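Wednesday, November 6, 2019
Bench 2, two-arm bowl transfer off raised shelf
P. Inthanon, with Taha Ezzat on the logging side

Carrying on with the rack task. Policy is the Erraji checkpoint, retrained without the wrist views. Aicha thinks the low fixed view alone is enough for rim height. I doubt it, at least for the left arm, which has to come in over a tilted rim.

Settings: 22 demonstrations per bowl, action chunk 90 steps, gripper force unchanged from Covholm config. Shelf height not varied this week.

Results, first block of 22 trials:
Yellow, right arm: 5 failures, all of them closing early above the rim.
Green, left arm: worse. Stopped counting as clean grasps the ones where the fingertip pushed the bowl before closing.

Early closing looks like a depth error – the approach is fine in the horizontal plane. Ceiling lights coming through the mesh may be part of it. Mohcine wants to mask everything under the shelf in the input and retrain. Cheap to try, one night on the small machine.

Start of a green/yellow trial, both arms over the rack:

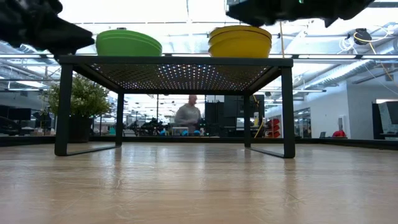
To do
Masked retrain (Mohcine).
Ask Pirjo for the February shelf runs, same bowls, old controller.
Repeat block with ceiling lights off – check exposure first.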